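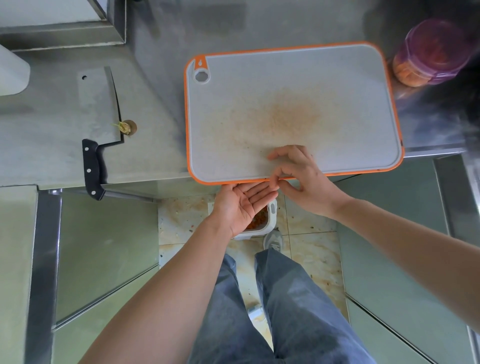

Finidham Shared Kitchen, Prep and Boards Group

Re: [prep-list] orange-rimmed boards

Ravindra Nigam wrote:
> Can we please retire the boards with the orange rims? The one I had
> was stained before I put a knife near it. I scrubbed for 20 minutes
> and got a cleaner version of the same stain. Also, is anyone else's
> dice coming out in 17 different sizes?

Ravindra,

I sympathize, but the budget line for boards is 2 a year and we spent it in February. A stain that survives 20 minutes of your scrubbing has earned tenure.

What we can fix is the crumbs. Don't shove them along the steel with the cleaver. Pull the board a little over the front of the counter, cup one hand under the edge and sweep into it with the other. The drain will thank you, and so will whoever is on floors.

As for your dice, cut the carrot into thick rounds first.

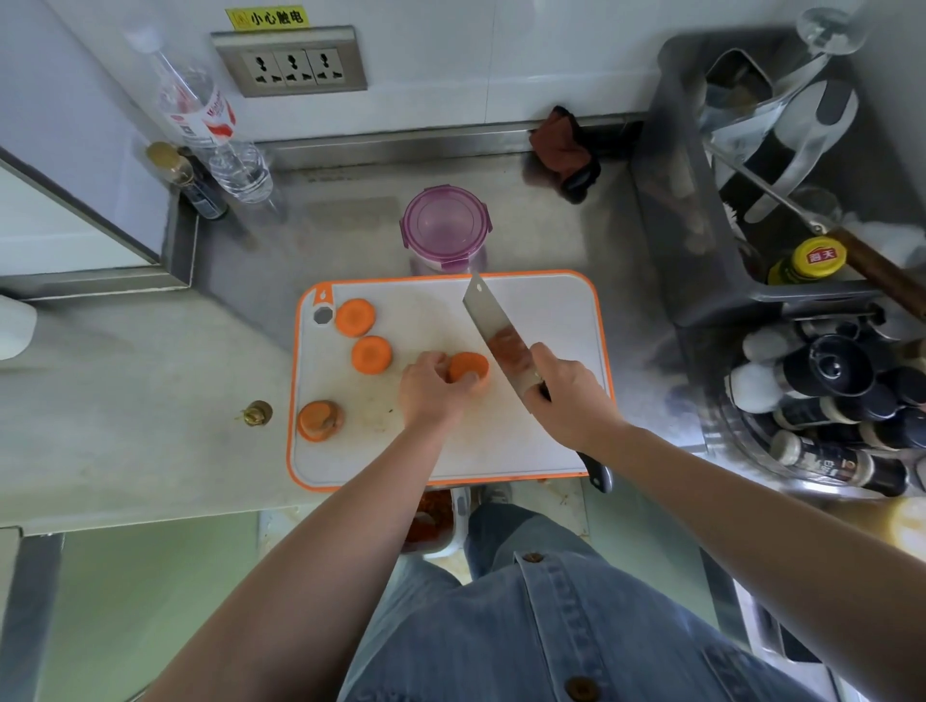 Then stack a few rounds, cut sticks, turn them and go across. If you start with sticks of three different widths you will get cubes of three different widths, and no amount of glaring at them helps. Keep your fingertips curled. Push the finished ones to the far side so you don't chop them twice and invent carrot sand. 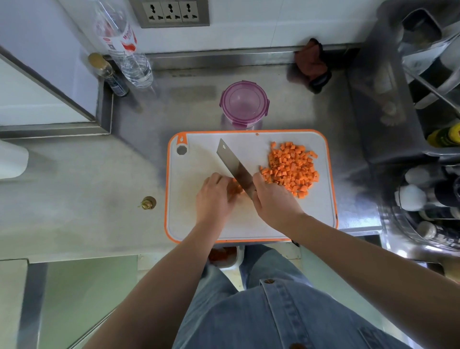
Diced carrots, with the cleaver still at work.

The Jeltolby order wants them small, so please practice before then.

Geeta Sandhu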